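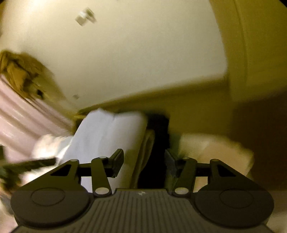
White bedding and the cream pillow, by the pink curtain.

Triketti percale set, long-term review

The Triketti set consists of one flat sheet, one fitted sheet and two pillowcases in plain white cotton percale. I bought it in February at full price and have used it in the spare bedroom since then. It replaced an older Phetsri sateen set that had pilled along the foot end.

Fabric

The label states percale, and the weave is consistent with that: plain, matte, slightly stiff out of the packet. Weight on my kitchen scale works out at 115 grams per square meter for the flat sheet after the first wash. The Phetsri set was heavier and draped more closely. Triketti's cloth holds a crease and keeps a sharp folded edge, so it stacks well in a closet. If you want bedding that looks relaxed straight from the dryer, buy something else.

Color is a neutral white with no blue cast. Next to a cream pillow the difference is obvious, and anyone matching to off-white walls should order a swatch first.

Washing

14 wash cycles so far, all warm, medium spin, line dried when the weather allowed and otherwise tumbled on low. Shrinkage on the flat sheet was 2 percent in length and too small to measure in width. Nearly all of it came in the first two washes. The fitted sheet still goes over a 12-inch mattress – tight at the last corner, but it stays put.

Two points on care:

Remove from the dryer slightly damp if you intend to iron. Fully dry percale needs steam and a good deal more pressure.

Skip fabric softener. I used it once and the surface felt waxy until the next wash.

Construction

Hems on the flat sheet are 4 inches at the top and half an inch elsewhere, single-needle stitched. I found one skipped stitch on the lower hem and closed it by hand. The fitted sheet has elastic all the way around. Pillowcases are the envelope type with a 7 inch flap, enough to keep a standard pillow covered. French seams inside, no loose threads.

The weak part is the labeling. The size tag is sewn into one short side of the fitted sheet only, and the print had faded by the sixth wash. I now mark that side with a stitch of colored thread.

Compared with Trunix

Rizwan Mengal lent me his Trunix percale pillowcase for a side-by-side. The Trunix cloth is softer and wrinkles less, but its flap is shorter and the pillow works its way out by morning. On sheets I can't comment.

Rating: 4 out of 5. One point off for the tag and the skipped stitch.

Ciarán Moriarty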